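Flustidora Forums > Appliances > Water and Scale
Thread: Citric acid strength for a boiler machine, and softened water readings

kettlebase
Posted 6/1/19

Continuing from the previous page. The machine is an Uvano single boiler with a brass group and an aluminum thermoblock on the steam side. House water is from the Ocampo supply, then through a salt softener under the sink. The conductivity meter shows 869 µS/cm at the tap. The softener was regenerated in May and the reading did not change in any useful way. I take that to mean the resin is spent. Before I replace it I want to descale the machine once, properly, with citric acid I mix myself. The Atier liquid works but I'm paying mostly for water.

Plan is a stock solution kept in glass, diluted at time of use. Stock is 100 g of anhydrous citric acid dissolved and made up to 500 mL. One part stock to three parts water at the tank.

Does anyone see a problem with that?
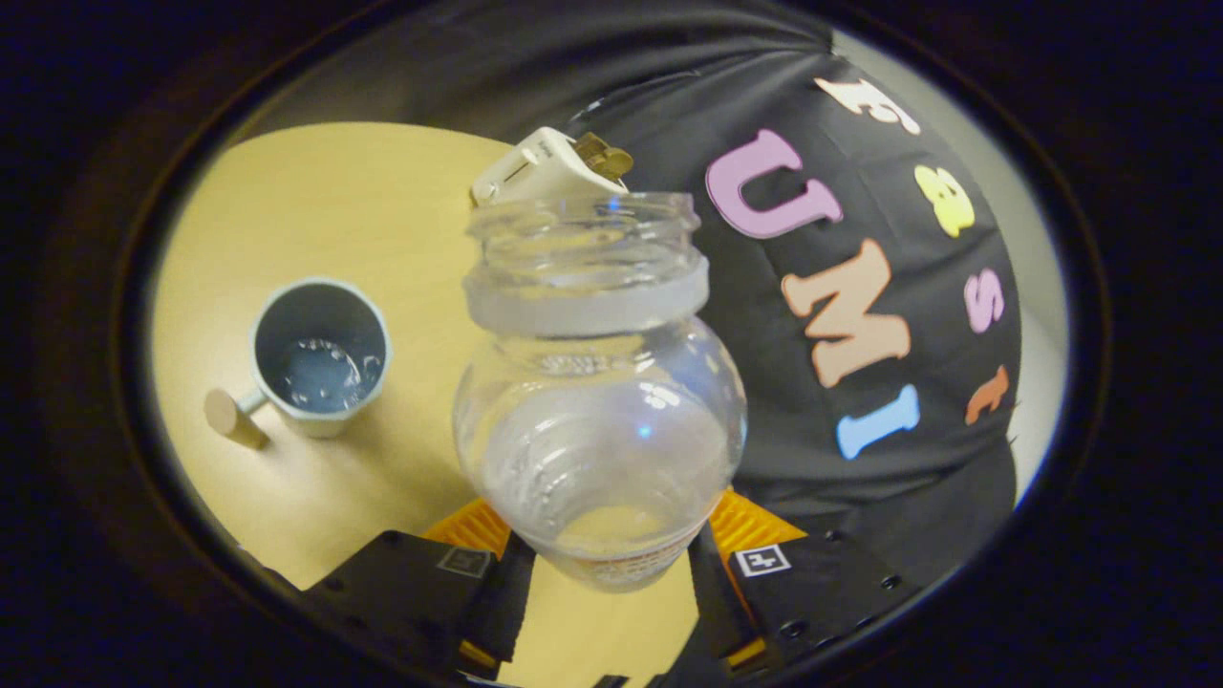
Page 10

lowflow_ed
Your resin conclusion doesn't follow. A softener swaps calcium and magnesium for sodium. Total charge stays the same, so conductivity hardly moves whether the resin is new or dead. You need a hardness test, drops or strips. Drops are better. Take one sample before the softener and one after, same bottle of reagent, and compare.

The dilution comes out at five percent weight by volume. That's normal for a machine.

tannin
Five percent is normal for a kettle. I'd go lower with an aluminum thermoblock. Citric acid attacks aluminum slowly, and contact time matters more than people think. Half that strength, two passes, twenty minutes each, and rinse in between.

lowflow_ed
Half strength with two passes is the same total contact time with more handling. If the scale is heavy, a weak acid gets used up before it reaches the boiler and you've done nothing except wet it.

tannin
Which is what the second pass is for. Fresh acid on what is left. I've run it that way for more than 500 descales on shop machines and haven't had a thermoblock leak I could put down to acid.

boilerplate_k
Check the manual before either. Some makers specify lactic acid only. If the machine is under warranty the argument over strength is moot.

kettlebase
Warranty ran out two years ago. The manual says "use approved descaler" and names nothing.

On the hardness test, understood. I ordered a drop kit.

Next question is storage. I was going to use an ordinary food jar with a wide mouth. Glass is fine with the acid, obviously. I'm less sure about the lid.
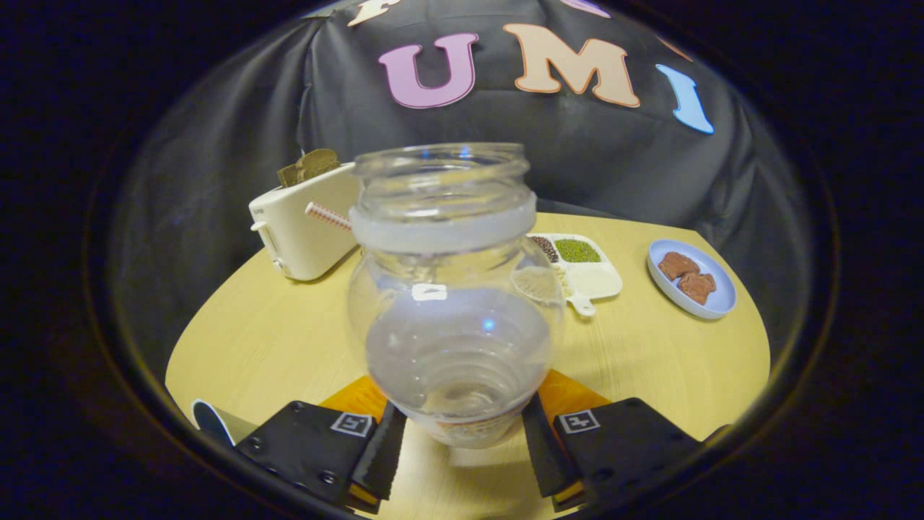

Clear glass jar, wide threaded mouth, lid off

boilerplate_k
Steel lids with a lacquer coating hold up until the lacquer is scratched, usually at the thread, and then they rust. Use a polypropylene lid with a foam or silicone liner. And label it. Date mixed, strength, and what it is. A clear acid solution looks like water to everybody else in the house.

northtap
Mold is the bigger issue with keeping a stock. Weak citric solutions grow a floating skin in a few weeks. Twenty percent is better but I wouldn't call it safe to leave for a season. Dry powder keeps for years. Why mix ahead at all?

kettlebase
Convenience. Weighing powder every time means getting the scale out.

northtap
A scoop is close enough. Weigh one level scoop once, write the figure on the tub, done. Nothing in this process needs accuracy better than ten percent either way.

lowflow_ed
Agree with northtap for once. Also mix with distilled or at least low hardness water. If you dissolve the powder in hard water you start with calcium already in solution, and some of the acid is spent before it goes in the tank.

tannin
The effect of that is small. Work it out. Very hard water carries a fraction of a gram of calcium carbonate per liter. Against fifty grams of acid it disappears into the rounding.

lowflow_ed
In the amount of acid, yes. I was thinking of haze and deposits. Calcium citrate gets less soluble as the temperature goes up, so the place it drops out is the boiler. Heat the solution to brewing temperature with plenty of dissolved scale in it and you can lay down a white deposit that acid removes more slowly than the original scale.

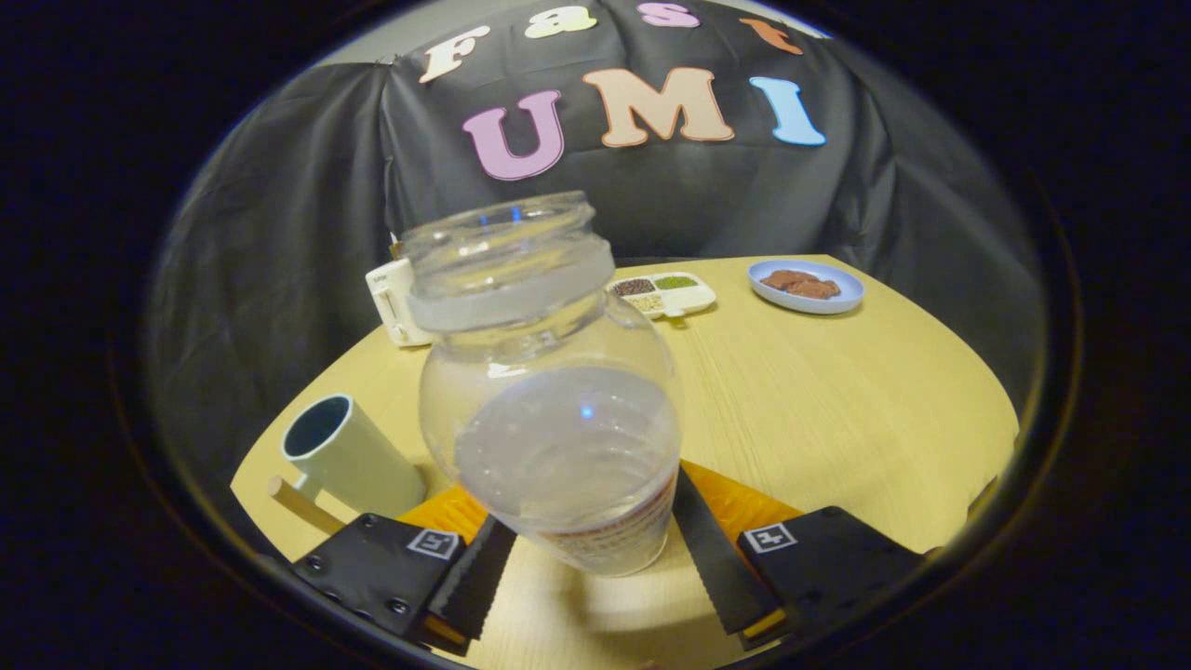

So I run it cold or barely warm, and drain while everything is still in solution. If the drain water comes out milky I stop, flush, and start over with a fresh batch. I don't leave it overnight. Sulfamic acid avoids the citrate problem entirely, though it is harsher on chrome and I wouldn't use it on this group.

tannin
Cold, yes. No argument there. The overnight soak advice that gets copied around is for kettles with an exposed element.

kettlebase
Drop kit arrived. Raw water took nine drops to turn, softened water took one. So the resin is working and I would have thrown it out for no reason. Conductivity is still where it was.

The scale in the boiler must then be from before the softener went in. I'll do one cold pass at half strength, look at the drain water, and decide on a second.

northtap
Pull the shower screen first. Loose flakes end up behind it and the flow drops off, and then people think the pump has failed.

boilerplate_k
And take the gasket out while you are there. If it's the original it will be hard by now. Don't reuse it.

kettlebase
Gasket size for the Uvano, does anyone have it? The parts listing gives the outer diameter and leaves out the thickness.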